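Do air fryer drumsticks really need a rest before serving?
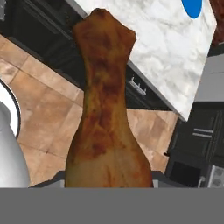 Roasted drumstick, bone end up

My Oshima recipe booklet says to rest drumsticks 10 minutes. I get it for a roast, but a drumstick? Mine are cold by then and the skin goes soft. Is this real or just filler for the booklet?
Posted by Rolia106, September

Aaliyah Nguyen
Filler, mostly. I give them 2 minutes, enough that I don't burn my mouth. What I wouldn't skip is a thermometer. Dark meat is safe at 165 but still chewy around the bone, so I go to 180 or a bit over. And I don't believe any booklet's cook times either, they never say how big the chicken was.

lirnov1445
Always rest meat, it's basic science. Keeps the juice in.

Aaliyah Nguyen
In a steak, maybe. Have you tried it side by side with drumsticks? I did, 2 batches, and couldn't tell them apart except one had limp skin.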